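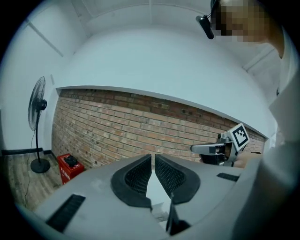
# Small holes in the mortar of an indoor brick wall: fill them or leave them?

**Posted by pilen_row** in Walls and Ceilings, 28 April 2023

I have an exposed brick wall inside, reddish brick with some orange and tan ones mixed in. The other walls and the ceiling are painted white, and there's a long white ledge running above the brick. There are a few small holes in the mortar. The bricks themselves look fine to me.

The holes don't go through to anything as far as I can tell. The biggest one takes the tip of a pencil. I think at least a couple are from old screws, because there's a bit of plastic plug left in one of them.

What I want to know:

- Can I fill just the holes, or does the whole joint need to come out?
- What do I use? The hardware store on Canham Street has premixed mortar in a tube and also bags of the dry stuff.
- The mortar sheds a little sand when I brush against it. Do I need to seal it?

I keep a black pedestal fan in the room, and after it's been running I find grit on the floor along the wall. I'd like to get this done before I repaint the ledge.

---

**kontogiannis_masonry**

You can fill just the holes. Repointing a whole joint is for mortar that has gone soft or is falling out in lengths. Scratch it with a key in several places. A little sand is normal on old mortar. If the key sinks in and it keeps crumbling, you have a bigger job.

For the holes:

1. Pull out the plastic plug. Turn a screw into it a few threads and pull with pliers.
2. Clean the hole with a stiff brush and vacuum it.
3. Mist it with water. It should be damp, with no water standing in it.
4. Press the mortar in with a narrow pointing tool, in 2 layers if the hole is deep. Let the first one firm up before adding the second.
5. When it takes a thumbprint without sticking, brush it lightly so the surface matches the old joint.

Don't smear any on the brick face. If you do, leave it until it's crumbly and take it off with a dry brush. Wiping it wet leaves a gray haze.

On the mix: if the house is old, the original mortar could be lime, and a hard cement mix isn't a good match for it. Buy lime mortar in that case. Do one test spot low down and let it dry fully before you judge the color. Mine have all dried lighter than they went in.

---

**ledgeandsill**

I used the tube stuff, Flisix brand, on mine. Easy, but it dried too gray and you can see every spot. I'd mix my own next time.

For sealing I put on a clear breathable masonry sealer last October, one coat, matte. It stopped the sand. Don't get gloss, it makes the brick look wet. Wait until the patches are fully cured, and tape off the white paint first.

---

**quarterinchgap**

I never filled mine. Screw holes in mortar are handy if you ever want to hang something again. I just vacuum the wall with the brush attachment in spring. If you've ever had water coming in that's different, get it looked at.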